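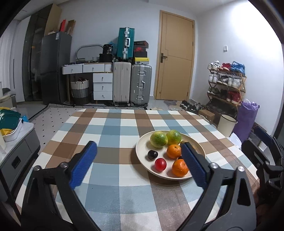
Fruit plate on the checkered cloth, with the grippers on either side of it.

Fruit Sorting by Demonstration: What We Did and What I'd Change
Final project report, Clirmont robotics elective
Written by Brenda Jara (team: Brenda Jara, Renato Leiva, Fidel Ledesma)
Project advisor: Hortensia Villca

Where the idea came from

Our first proposal was a dish-stacking robot, and Ms. Villca sent it back with one line on it, "Where will your examples come from?" Fair question! We'd written pages about the model and maybe two sentences about the data. So we flipped it. The whole project became the data part: can three students with hand-held grippers collect enough decent demonstrations to teach a small policy to pick up one named piece of fruit and put it down somewhere else?

We called the dataset Tondum. Renato picked the name and won't say why, and by the time I thought to object it was in all the folder names.

How we collected

We did it in a home, on purpose. The lab at school has gray tables and gray walls and a policy trained in there gets confused the minute it sees a curtain (ask last year's team). I wanted real stuff in the background - suitcases, shoes, a fridge, whatever people have lying around.

Each demonstration went like this. One person read the instruction out loud, like "pick the orange one near the front." The person with the gripper did it at normal speed, let go, and backed off. Then we reset the plate and went again. We swapped roles every half hour or so, which was Fidel's rule, and a good one, because your wrist gets sloppy way before you notice it.

We ended up with 106 demonstrations we were willing to keep. The ones we threw out were mostly my fault early on. I kept closing the fingers before I was low enough, so I'd pinch the top of the fruit and it would roll. Amber Van Acker from the Planham team watched a few of my clips and told me to aim for the table instead of the fruit, and that fixed most of it.

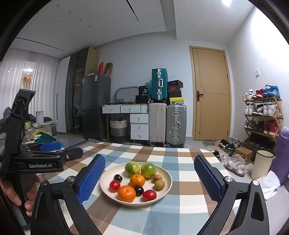 Choosing the objects took longer than I'd planned, and I'm glad we didn't rush it. My first list was all apples, because apples are easy to hold and I had a bag of them. Renato argued for a mix, and he was right. With the mixed plate you get green citrus at the back, orange mandarins in two sizes, shiny red fruit, the nearly black round ones, and the little tan-brown ones touching each other over on the right. Those last ones are a great hard case! The pads are wide compared with something that small, and when two of them are side by side you have to come in at an angle or you grab both. The dark ones were a different kind of trouble. They're glossy, so under bright lights the highlight moves as the camera moves, and our labeling script sometimes lost the edge completely.

Labels and cleanup

Fidel wrote the labeling tool and named it Medina. It plays a clip, you hit a key when the fingers close and another when they open, and it saves the instruction next to it. Sounds simple, took most of November. The annoying part was agreeing on when a grasp starts. I was marking first contact and Renato was marking full close, so our timings didn't match and 7 clips had to be redone from scratch.

Results so far

We trained on everything except a small set we held back. On the mandarins the policy does well. On the small brown ones it's still bad - it goes to the right area and then hovers, like it's thinking it over. It also mixes up "left" and "right" when two fruits of the same color are touching. I think we just don't have enough examples where the instruction depends on position.

What I'd change

Move the plate more. We got lazy about that. I'd write the grasp definition down before anyone labels anything, and I'd record at least four more layouts with the small fruits. Renato wants to try a second tablecloth to see how much the checks matter. Fidel wants to rewrite Medina. I'd like to have a working left and right first, so that's what I'm doing next.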